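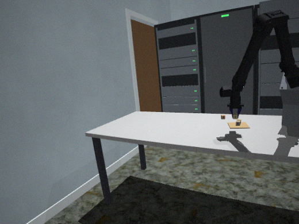

Blue-gray wall, brown door, long white table.

Home About Archive Word Games Contact

I have been playing word games by mail since March and I can't stop talking about it, so now you get to hear about it too. Real mail, with stamps! The one Mirjam Auer and I play is called Natolach, and it needs a pen, paper and a fair bit of patience.

One player writes down a starting word and sends it off. The other changes a letter, adds a letter or takes one away, then sends back the new word with a sentence that uses both. LAMP becomes CLAMP, and suddenly there's a whole story about a desk lamp and a man who owned too many tools. The sentences are the best part. Mine started out short and polite, and by the fourth letter I was filling both sides of the page (sorry, Mirjam).

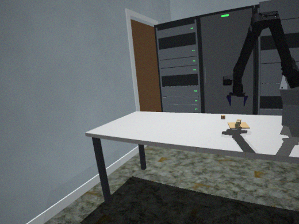 What happens if you get stuck on a word?

You can pass twice in a game, and after that you have to offer a fresh starting word and take a penalty point. We've each passed once so far, both times on words ending in Y.

I keep a notebook of every word I might want later. Short ones go in the front, strange ones in the back, and there's a page just for words that turn into something rude when you drop the first letter. The count is up to 3,054, which tells you how my evenings have been going. I check it with my morning coffee and again at lunch – and then the mail comes on Monday with a word I never thought of.

My favorite run so far went STONE, STORE, STARE, SHARE, SHARK. I laughed out loud in the kitchen when I opened that last one. The sentence had a shark sharing a sandwich with a dentist.

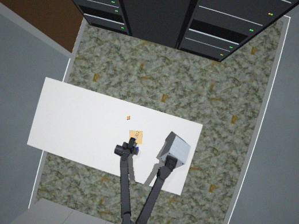 Yuzuki Tsuchiya left a comment on my last post to say that her family plays the same way but bans plurals completely, and that the games got much better once they did. I love this idea! An S on the end always felt like a cheap way out, and I've used it far too often. Mirjam has agreed to try it for the next round.
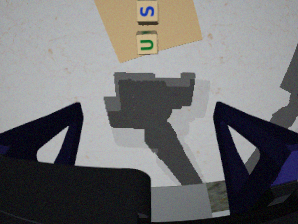 Inmaculada Rivas
Writer and editor of this blog

If you want to try a game, start with a four-letter word that has one or two vowels in it. COLD, BARN and MINT are all good. Agree on a dictionary first, because we lost 16 days to an argument over ZAX – it's in mine and it wasn't in hers. Keep a copy of everything you send, too.

Our next starting word is PLUM. I already have my answer, and it's going out with tomorrow's mail.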